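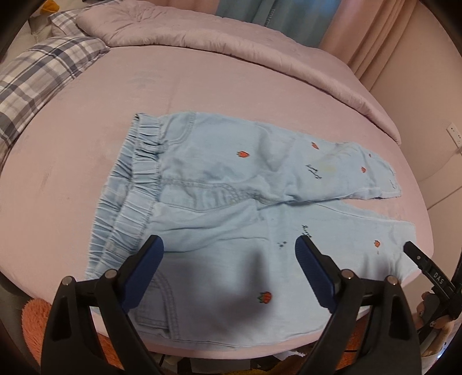 What happens when a gripper drops a garment halfway through a fold?
It gets logged as a failed fold, and a person has to work out why. We are looking for people to help with that second part.

Careers > Olleck > Open calls > Laundry handling

Olleck is looking for participants for a paid study of dropped and snagged clothes, starting in June. Over the winter our folding trials produced 3,958 attempts, and 179 of them ended in a fault. Most were plain slips. The ones that bother us are the 73 where the fingers kept closing after they had caught a seam or an elastic waistband. A few seams tore. No one was hurt, but the grip limit should have cut in and it didn't, so we stopped the trials until we could look into it properly.

You'd be doing the work by hand, which is the fun part! You use a hand-held gripper to pick up, turn and fold everyday clothes, then tell us when something felt wrong: a pinch that held too long, a pad that slid, a pocket that hooked a finger. Children's clothes are especially useful to us, with all that stretch and stitching in a small space.

We have 21 places, split between our Jaltholm workshop and the Vetside rooms. Sessions run from 9:30 a.m. until noon. You need to be 18 or over, comfortable standing, and happy to fill in a fault sheet after each garment. No technical background needed. If you took part in the Tatlı trial you can apply again, and we'd love to have you back.

To apply, send a few lines about yourself through the contact form and say which site suits you.

12 shares | 3 comments

About Open calls Sites Safety notices Contact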